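4. Loading and arranging your Stoline shelves

Your unit is standing, level and fixed to the wall. Great work! Now comes the fun part. A Stoline unit can hold almost anything you'd keep in a hallway, workshop or club room, and a bit of thought at this stage will save you from moving everything around again in August when the summer gear comes out.

If you haven't fixed the wall brackets yet, please go back to Section 3. Don't load any shelf until both brackets are tight.

4.1 Before you start

You will need:
The shelf clips left over from Section 2 (bag C)
The rubber mallet
A tape measure
A soft cloth

The standard unit is 2000 mm tall and 859 mm wide. If you bought the wide version, it measures 1057 mm across, and the steps are exactly the same. Each shelf takes up to 48 kg, spread evenly. The limit is for the whole shelf, so one heavy toolbox in the middle is a very different load from a row of paint cans.

CAUTION: Never stand on a shelf, even the bottom one. Use a step stool for anything you can't reach.

4.2 Setting the shelf heights

1. Gather the tallest thing you plan to store and measure it. Add a hand's width so you can lift it out without scraping your knuckles.

2. Take out the shelf you want to move. Tap it upward from below with the mallet, first at the left, then at the right. It will pop free with a satisfying click.

3. Pull the four clips and push them into the new holes. All four must be in the same row. Count up from the bottom of each upright, or hold the tape against it.

4. Lower the shelf onto the clips, back edge first. Press down at each corner until it sits flat.

5. Give the shelf a gentle shake. A rattle means one clip is a row too high or too low.

Note: The bottom shelf and the top shelf hold the frame square. Leave those two where they are and move only the ones between.

4.3 Loading

1. Start at the bottom with the heaviest things. Boxes of tiles, bottled water, car batteries, the cast iron pot you love but use twice a year - they all go down low.

2. Put everyday items between waist and eye height. This is prime space, so be picky about what gets it!

3. Save the top shelf for things that are light and bulky. Helmets are perfect up there. So are sleeping bags, lampshades and empty baskets.

4. Turn labels and handles toward you as you go.

5. Check the wall brackets again once the unit is full, and tighten them by a quarter turn if they have eased.

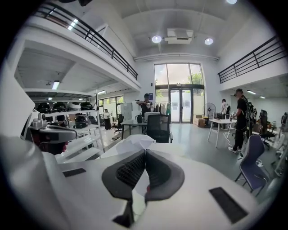

Fig. 9. Helmets lined up on a top shelf, with another on a lower shelf.

Round things like to roll, so fit the low front rail (sold separately) if you are storing balls, bottles or anything else with a mind of its own. The rail hooks over the shelf edge and needs no tools.

4.4 Using the hanging bar

The hanging bar fits under any middle shelf and is a wonderful thing for coats, aprons and bags with straps.

1. Slide one bar end into each side bracket.
2. Turn the bar toward you until it stops.
3. Hang one heavy coat from it and look at the bar from the side. It should stay straight.

Note: Whatever hangs from the bar counts toward the limit of the shelf above it.

4.5 Layouts we love

Sumaiya Begum in our Ernham showroom has been trying out layouts for years, and her favorite is the "two-family" plan: one side for each household, with a shared shelf in the middle for tape, batteries and light bulbs. It works beautifully in a shared basement.

Pranab Majumder prefers color. He puts a strip of tape on the front edge of each shelf and a matching strip on every box that belongs there. Try it with kids - they pick it up in one afternoon.

4.6 Care

Wipe the shelves with a damp cloth and dry them right away. Skip scouring powder, which dulls the finish. For sticky marks, a drop of dish soap is plenty.

CAUTION: Do not move the unit while it is loaded. Empty it from the top down, undo the wall brackets, and have a second person take the other side.

To add a second unit alongside this one, continue to Section 5. You will need joining kit J, and the wall bolts from your first unit can stay where they are.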